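Two arms, one soft bowl – does splitting the demos by arm help?

wonari_dan
8/4/19
Been chewing on the collapsible bowl task again.

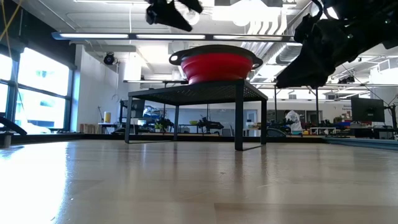 So we trained one policy on all 1,148 demos, both arms together, and one pair of policies with each arm's data kept apart. Same table, same bowl, 34 trials each. Joint one got 33. Split pair was miles worse, mostly one arm pulling on a handle before the other had hold.

plenlow77
34 trials isn't much. And did the split pair see eachother's joint positions? If not you've just shown that blind arms are bad at sharing.

wonari_dan
No, cameras only. Fair point, will rerun.

jdai
Don't agree it's only that. Yanling Lu tried it at Clikport in May with positions shared, still got the early tug. Rigid pans fine, silicone not. The sides give and the grip slips.

plenlow77
Got a writeup? Or is this a corridor result

jdai
Corridor, sorry. She's got 3,350 demos though, more than any of us.

robles_a
What counts as a success? Lifted clear of the mesh, or lifted and still level? Makes a huge diffrence with a bowl that folds.

wonari_dan
Lifted clear, held five seconds. Didn't score level.

robles_a
Then I'd not trust the 33 yet. Rescore from video before rerunning anything – cheaper.

wonari_dan
Ok ok. Rescoring tonight, shared positions run after that. Will post both.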